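January, notebook, sponsor search for the listening evenings

Morning, 9:40. I write down where we are with the brands, so the others can read it before the next call. We need one main sponsor for the spring series and two smaller ones who give products or a space. At the moment we have one "maybe" and one clear no.

Eltix answered to the second mail. They like the music part, they are less sure of the installation in the entrance hall. Their question was who will come and how old they are. I sent the numbers of the autumn evening: 456 names on the guest list and 13 press requests. I did not send the number of people who really entered, the door list has two pages missing. I must find them before Eltix asks.

Grorken is the clear no. Their reason is the late date of the album. They told us in November that the money for the year is closed in December, and we sent the deck in January. My mistake, I had it in the old calendar and did not move it to the new one.
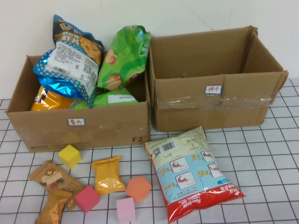
Kovalchuk (the clothing label) wants to make the stage jackets, but they ask for their name on the front. The band said no to this already last year. I proposed the inside of the collar and the back of the printed program. They will think. Delivery for a sample is 4 weeks, so an answer in February is still good for us.

11:15, after the call with the Cuko room. The space is free for both evenings. The sound limit is stricter than in our old place and the bass must go down after ten. For a listening party this is a problem, the second half of the album is the heavy half. Idea: play the record in reverse order, heavy songs first. The band will hate it or love it, I can't guess. Cuko also does not permit a second logo at the bar. To check if this is in conflict with what Eltix wants.

Changes in the deck, version 2:
- page with the old tour photos goes out
- the price for the main sponsor moves to the end
- "brand activation" is replaced by normal words, Eltix did not understand what we sell
- new page for the installation, with a drawing and the power it needs

Open: door list pages, answer to Kovalchuk about the collar, written offer from Cuko. The deck is in the shared folder, please don't write in version 1 any more.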